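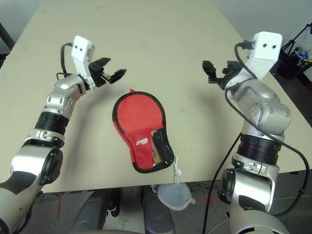 By Loukia Triantafyllou and Sugeng Majimbun. Last revised 12 Aug 2019

The Womero Bimanual Handling Project is a student project in robotics run within the second-year automation course at the Dumico technical school. Groups of three students program a two-armed robot to handle household and sports goods on a table. The project takes up most of the autumn term, beginning in September.

Background

The project was set up by Serena Sanna, who teaches control engineering at the school, to replace an earlier exercise in which a single arm stacked blocks. The earlier task could be solved with fixed positions. Soft goods move and fold when touched, and students have to correct the path of the arm during the grasp.

Equipment

Each arm ends in a two-finger gripper with a camera housing mounted above it. Control software is written by the students on top of a teaching library named Kendora. The yearly budget for spare parts and test objects is 3000 euros.

Objects and tasks

The object set is changed every year. It contains both rigid and fabric items, among them a red table tennis paddle case with a mesh pocket and a white drawstring. Cases of this type are considered difficult, as the edge is the only part that can be pinched reliably and the cord may catch on a finger. 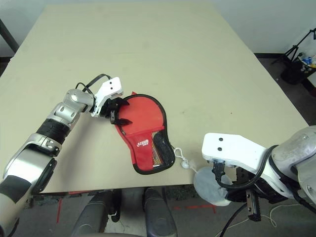

Project Handbook, vol. 3, p. 530

In the two-object task, one gripper holds the rim of the case while the other holds a second item. The arms must not touch each other or the table at speed. A run is stopped by the supervisor if either arm leaves its permitted area.

Assessment

Groups are marked on a written report, the source code and a supervised trial. Up to half of the trial mark may be lost for dropped objects. The trial is judged by Sanna and an outside examiner, Anderson Damasceno. Failed trials may be repeated once, with the same object set and a different starting layout.

See also

Echeverri Prize for student automation
Kendora (software library)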